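Gerow workshop opens its kitchen arm project to other builders

9 March 2019 - For immediate release

The Gerow shared workshop today released the plans, control software and simulated kitchen for Irkevitz, a robot arm project that members have been building in their spare time. The files are free to download and may be copied or changed for any non-commercial use.
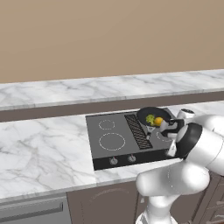
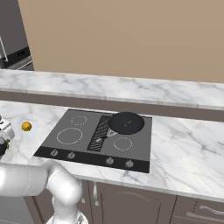
Simulated kitchen with white arm, cooktop and pan.

Irkevitz is meant to do small jobs at a kitchen counter, starting with picking up a pan and putting it down again where it is wanted. Members work on each task in simulation before trying it on the bench. The bench at Gerow is shared with the woodwork and bicycle groups and has to be cleared at the end of each session, so a good part of the project has been done on members' own computers at home.

The release has three parts. The first is the simulated kitchen, with the cooktop, counter and cabinets as separate models that can be moved or swapped. The second is Zustar, the control program, which plans the arm's movements and opens and closes the gripper. Zustar was written by members of the workshop and sends the same commands to the simulated arm and to the one on the bench. The third is a set of drawings for the bench frame, including the clamp plate and the cable guides.

Pan handling has taken up most of the winter. To date the group has logged 2782 simulated attempts, and the full log is included in the download, failed runs and all. Early runs often ended with the handle turning in the gripper as the pan came up. The current version closes the gripper more slowly and checks its hold before lifting. In the last batch of 100 runs, 84 ended with the pan upright on the chosen burner.

Results on the bench are behind those in simulation. The group has so far used only a cold, empty pan on a dummy cooktop made from painted board, and has no plans to use heat until the stop button and its wiring have been checked by someone outside the project. The arm is not offered as a finished kitchen appliance and should not be left to run without a person beside it.

Parts for the bench frame were cut in the Gerow metal shop from stock supplied at cost by Castellanos, a local metal merchant. The frame can be made with a drill press, a hacksaw and ordinary hand tools. Builders who want to use a different arm will need to write their own settings file for Zustar - the download has a blank one with notes.

A second release is planned for September. It will add picking up single items of food from the counter, and a revised clamp plate to replace the present one, which is awkward to tighten once the arm is in place.

Gerow will hold five evening sessions for people who would like to try the simulation before building anything. Places are limited to four at each session. There is no charge, and no experience of programming is needed for the first two. Visitors should bring a laptop if they have one.

The files, session times and booking form can be found on the projects page of the Gerow website. Questions about the build can be left at the workshop desk during opening hours or sent through the contact form, marked Irkevitz.

Ends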